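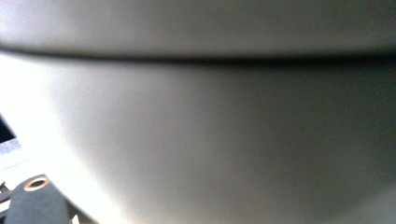
How to retell a folk tale in letters

Posted 26 January 2026 by Anqi Su

Most of the retellings sent to the Brivley story page are told straight through, from the first morning to the wedding or the funeral. A few come as letters, and those are the ones I get asked about. What follows is the way I write them. It should get you from a blank page to a finished draft of up to 3,000 words, our limit for a single piece.

You will need a folk tale you know well, something to write on, and a few evenings. I write the letters by hand first and type them later, but that is only habit.

1. Choose a tale with distance in it

Letters need two people who are apart. Look for a tale where somebody leaves home, is sent away, is locked up, or marries into another country. Beauty and the Beast works well. So does The Goose Girl, where a mother sends her daughter off to be married and then drops out of the tale altogether. Rumpelstiltskin is possible, with the miller at home and his daughter at the palace. The Three Little Pigs is harder, though Boyang Ren managed it by having the pigs write to their landlord.

If everyone in your tale lives in the same cottage, pick another tale or move someone out.

My example in the rest of this page is a story I wrote called The Salt Bride. It is a loose version of the tale in which a king asks his daughters how much they love him, and the youngest says she loves him as meat loves salt. He takes it as an insult and turns her out. At the end she serves him a dinner with no salt in it and he understands.

In mine the youngest daughter is called Xue, and she goes to work in the kitchen of a big house at Putwood. Her old nurse, Gruvura, is still with the king.

2. Write the plot down in ten lines or fewer

Do this before any letters. Use plain sentences with no description. For The Salt Bride I had:

The king asks his question.
Xue gives her answer and is sent away.
She walks to Putwood and is taken on in the kitchen.
She hides her good clothes.
The son of the house sees her wearing them.
They agree to marry.
The king is invited to the wedding without knowing whose it is.
The food has no salt in it.
He weeps, and she comes in.

Keep this list beside you. Whenever you get lost in the middle (and I do, every time) go back to it and see which line you are on.

3. Decide who writes and who reads

The obvious choice is the hero writing home. Try at least one other pair before you settle. I began with Xue writing to her father, and it went badly. She had too much to explain to him and every letter turned into an argument. When I changed the reader to the nurse, she could complain about the cold, ask for her other shoes, and let slip how much she missed him.

Ask these questions of any pair:

What does the writer want from the reader?
What would the writer never say to this person?
Does the reader already know something the writer doesn't?
Can the reader write back, and how long does it take?

The second question is the useful one. Whatever the writer won't say becomes the thing your audience is waiting for.

You can use one side of the correspondence or both. One side is easier to keep track of and leaves more to guess. With both sides you need two voices that can be told apart with the names covered up. If you want to try both, write one page in each voice on the same subject, such as bad weather, and compare them.

4. Work out how the letters travel

It needs only a line or two in the story, but you have to know it yourself. A carter who passes every fortnight gives you a very different story from a raven who arrives in an hour. Slow post lets letters cross. It lets bad news turn up after the danger is over, or good news turn up too late. Magic post tends to make everything too easy, so if you use it, give it a price or a fault.

In The Salt Bride the letters go with a pedlar who can't read. That settled two things for me. Xue could say what she liked, and she had to wait for his rounds. When the snow came in February he stopped coming, and there is a gap in the letters just when she meets the son of the house. I had been struggling with that meeting for weeks. In the end I left it out, and the next letter starts with her saying she has something to tell and will get to it after the business of the shoes.

5. Make a letter plan

Take your plot list and mark where a letter would be written. People don't write in the middle of events. They write that night, or a week later, or when they want something. So each letter should sit after one event and before the next, with the writer unsure of what is coming.

My first plan had 18 letters, too many for a short piece. Each was barely a paragraph long once the greetings were taken off. I joined some and cut others, and finished with seven. For a piece under our limit I'd suggest between five and eight.

Vary the length. A long letter followed by one of two lines will make people sit up. Guilan Guo's version of Bluebeard has a letter that says only "Please send my brothers" and a signature, and it is the one everybody remembered afterwards.

6. Draft each letter in one sitting

Start with the greeting and keep going to the name at the bottom. Don't stop to correct. Real letters wander, repeat themselves and change the subject when it gets awkward, and a bit of that should stay in.

Here is the opening of my third letter, more or less as it first came out:

"Dear Gruvura, The shoes came, thank you, but they are both for the left foot. I have been walking in them anyway. Cook says I go round in circles. You didn't say how he is. You told me about the dogs and the roof and the new curtains, and I was glad of all of it, but you didn't say."

Nothing from the plot list happens there. It does show that she has been asking, and that the nurse is keeping quiet about the king.

7. Take out what the reader of the letter already knows

The commonest fault in the pieces we get is a letter that explains things to the wrong person. "As you know, my father the king has three daughters, of whom I am the youngest." The nurse brought all three of them up. She doesn't need telling.

Go through the draft with a pencil and underline every fact. Beside each one put K if the person receiving the letter knows it. Then deal with the Ks one at a time. Some can go completely. Others can be turned into a complaint, a joke or a question, so that the fact is in there but isn't the point of the sentence. "I suppose my sisters have divided up my dresses" covers the sisters without announcing them.

Folk tales help you here, as most people half know the story. Trust them with more than feels comfortable. If you are worried, give the draft to someone who doesn't know the tale and ask them to tell it back to you.

8. Handle the ending

This is the awkward part. The big moment of most tales has everybody in the same room, and people in the same room don't write to each other. There are several ways round it.

Stop before it. The last letter is the one sent on the morning, and the audience fills in the rest.

Tell it to someone who wasn't there. This works if you have kept one person at a distance on purpose.

Change writers. Somebody who has been silent all along picks up the pen.

Use another kind of paper. A bill, a menu, a guest list or a recipe can finish a story.

I used the last two together. My sixth item is the wedding menu in Xue's hand, with the word "salt" crossed out of every dish. The seventh is a short note from the king to the nurse, asking her to pack up the rest of his daughter's things and come. Qiuyue Yu, who read the draft, thought the menu should come last, and I can see the argument for it. Try your last two pieces both ways round before you decide.

9. Check the small things

Read all the letters in order, aloud if you can, and look for these:

Does each writer use the same greeting and signature throughout? If one changes, it should mean something.
Are answers given to questions that have been asked, or left out on purpose?
Has enough time gone by for the post to arrive?
Does anyone mention news they couldn't have had yet?
Is there any speech set out at length? People writing home remember a sentence or two of what was said, seldom a whole conversation.

The fourth caught me out. I had Xue thanking the nurse for a shawl before it had left the palace.

Dates at the head of letters are up to you. I use saints' days or farm work ("first day of lambing"), as calendar dates make a folk tale sound like a police report. Shuzhen Lü leaves them off and lets the weather do the job.

10. Trim and send

My draft of The Salt Bride came in over the limit. I got it down to 2,853 words, mostly by cutting the first paragraph of each letter, where I had been warming up. Look there first. The second place to look is the last line before the signature, where it is tempting to have the writer say what she has learned.

Put the name of the original tale under your title, along with the version you worked from if you used a book. Leave a blank line between letters and don't number them. Pieces for the next round should reach the Brivley page by the end of February. If you have two, send the shorter one first.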